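# How Do They Make the Footsteps in Movies?

I love going to the movies, and for years I thought every sound I heard was recorded while the actors were acting. Nope! A lot of those sounds get added later, by people called Foley artists (you say it like FOH-lee).

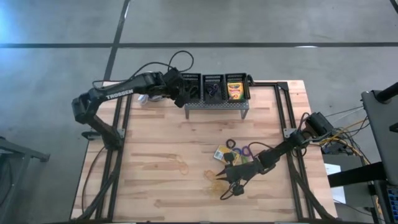

When a movie is being filmed, the microphones are mostly pointed at the actors' mouths. That's great for talking, but it means a shoe on gravel or a coat rustling comes out super quiet, or doesn't come out at all. So later on, a Foley artist stands in a quiet room, watches the movie on a big screen, and makes those sounds again at just the right moment.

I got to visit one of these rooms in January, at a little studio called Sowerby. Wayne Hartley works there, and he has 100 pairs of shoes! He wears the high heels too, if the character does. He walked in place in a tray of sand for a whole desert chase, and I got tired just watching him.

My favorite part was the trick sounds. Want snow crunching? Squeeze a bag of cornstarch. Want a horse? Clop 2 halves of a coconut shell together. Want a bone to break (yuck!)? Snap a stalk of celery right next to the microphone.

Wayne told me one movie he worked on, a dragon adventure called *Vornska*, needed 4,000 separate sounds. The dragon's wings were an old leather jacket, flapped really hard!

You can try it at home. Ask a grown-up to play a short bit of a movie with the sound off, then grab some stuff from the kitchen and record yourself making the noises. My first try was a mess, and my footsteps kept landing after the actor had already left the room. Start with somebody walking slowly, and save the sword fights for later.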